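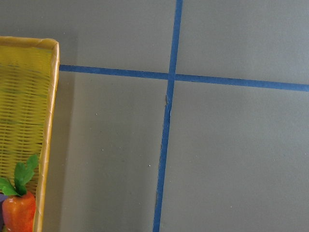

Toy carrot in the yellow basket, next to the blue tape cross.

Workshop tips: gripper stops and cable snags on a small arm

Notes by Aoi Tsuchiya, checked by Meenakshi Nair, Murkcombe workshop. They apply to the Jeneck arm with the Clallell two-finger gripper. Other makes will differ in the menu names.

The fault
The arm stopped with code 1425 (wrist overload) during a toy-sorting run in October. It was lifting from the basket at the time. One finger had gone through the weave below the rim, so the arm was trying to raise the basket together with the toy. The stop worked as it should. The damage came afterwards, when the run was restarted from the screen with the finger still caught. The wrist turned, the cable pulled tight over the edge of the board and the plug came half out of its socket.

Clearing a caught finger
Press the stop button and leave it pressed. Do not use Resume. Hold the basket steady with one hand, open the gripper by the manual screw and ease the finger back the way it went in. Pulling the basket away sideways bends the fingertip. Keep your other hand on the outside of the fingers, because they can spring open by 18 mm when the screw lets go.

Check the fingertip pad before the next run. A split pad catches on woven plastic every time and cannot be glued.

Setting the lift limit
The limit had been left at 670 g, enough to let the arm take the weight of a light basket. Weigh the heaviest toy, add a small margin and set the limit to that. After changing it, run one lift at slow speed with your hand on the stop button.

Basket position
Tape is cheap and easy to see. Press it flat along its whole length; a lifted corner will stick to a fingertip. If the basket has been moved, put it back by the tape, then teach the pick height again. Soft plastic rims bend, so measure the height at the middle of a side as well as at a corner.
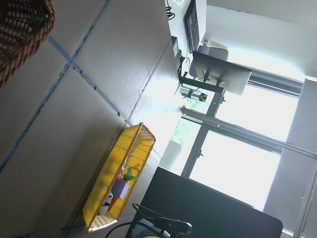 Basket with mixed toys; the black cable loops over the dark board to the gripper.

Cable slack
Leave a wide loop and check it with the wrist turned fully each way, power off. It should never go tight and never hang where the fingers can close on it. Fix the cable to the arm with hook-and-loop straps, 14 cm apart. Zip ties pulled hard will crush the sheath – two of ours did.

Look along the cable for flat spots and push the plug home before switching on. A half-seated plug gives odd faults that come and go, and these are easily mistaken for a bad motor.

Spares
Finger pads and straps are in the Fernandes drawer unit, second drawer down. Write the fault code and the lift limit in the log before clearing the screen. The code is lost at power-off.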